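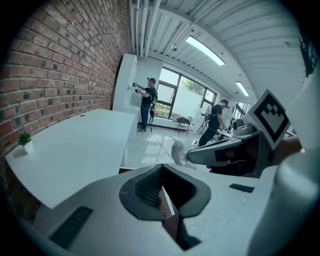

The Ultness open day runs once a year in November, and this time I finally had a free morning for it. Ultness makes clear stamps and matching dies, and they open up the shop floor so crafters can see how the sets are made. I booked the 10 a.m. tour. It was full, with 36 of us split into three groups.

We started in the drawing room, where the artwork gets cleaned up before it goes to a plate. The designer who took our group had next year's birthday set on her screen, and she spent a good while on line thickness. If a line is too thin, it won't hold ink evenly. If two lines sit too close, the gap fills in after a few uses. She had a tray of rejected samples and let us stamp with them. The fur on one little fox came out as a solid blob, and I have older stamps at home that do the same thing.

Next was the pouring room. The liquid polymer goes between two sheets of glass with the negative underneath, and UV light hardens the parts that will become the stamp. The rest is washed away. Each sheet holds several sets, and they make 900 sheets in a normal week. The room is kept warm and it does smell, so bring a mask if you are sensitive to that. The floor around the wash tanks gets slick too, and I was glad I wore flat shoes.

The dies are not cut on site. They come in from Ostrowski, and Ultness checks them against the stamps before packing. We watched a packer lay a die over a stamped image and look at the border all the way around. She wants the same white edge on every side. Any that are off go in a bin and are sold as seconds. 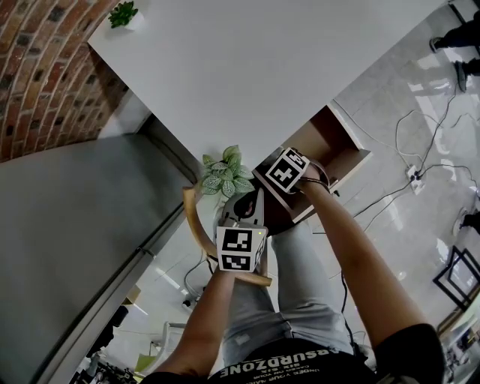
Can you buy the seconds on the day?
They are sold from a table by the exit, in plain bags with no packaging, and it is cash only. I bought a leaf die and a set of small sentiments.

After the tour there was a make and take with Ovari cardstock. We each got a card base, two patterned papers and a choice of three stamps. I picked the mountain, stamped it in gray and colored it with the pencils they had out. The Ovari stock is heavier than what I normally use and it took two layers of pencil before it started to pill. It scored cleanly with a bone folder. The foam tape had run out by the time our group sat down, so I glued my panel flat and added tape when I got home.

The shop was crowded. They had 150 of the open day stamp set and those were gone before lunch. I got one because our tour finished early. There was also a rack of Flurnetis inks, which I had only seen online. I tried the moss green and the brick on scrap paper and bought the green. It dries slowly on coated paper but stamps very crisp on plain white.

A few notes if you plan to go. Parking is behind the building and has 50 spaces, which filled up by 9:30. There is no café, only a coffee machine and some cookies, so pack a lunch. The stairs up to the drawing room are steep, but there is an elevator if you ask at the front desk. Tour places open for booking in September.

I will post the mountain card next week, along with a second one using the leaf die.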